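# Warkine Room Tidying: rules for good episodes

Welcome, and thanks for helping out! Warkine holds 2,873 two-arm cleanup episodes, and we love how much care operators put into them. Please read the rules before adding yours.

- Start with both grippers open.
- One item per grasp, wrappers and bags included.
- Keep every failed grasp. They're great training data!
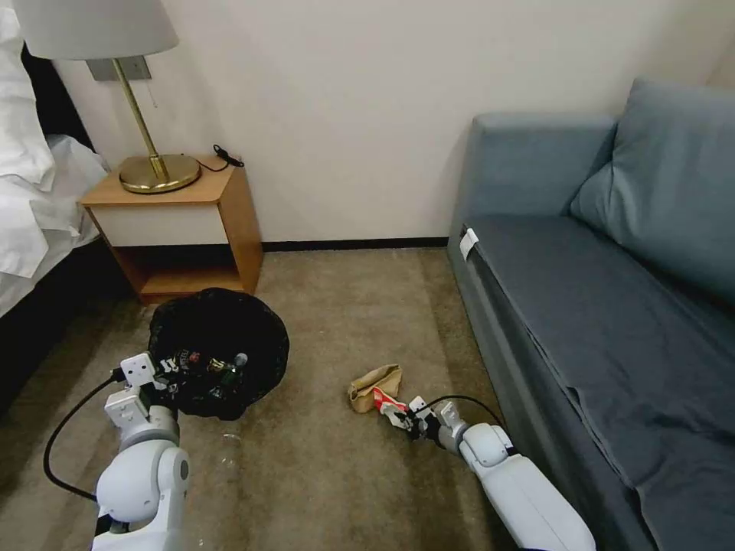
Cables on the arms get checked every 3 episodes. Bedding and cushions count as soft contact, so slow down near them.

Questions go to Brian Shemweta.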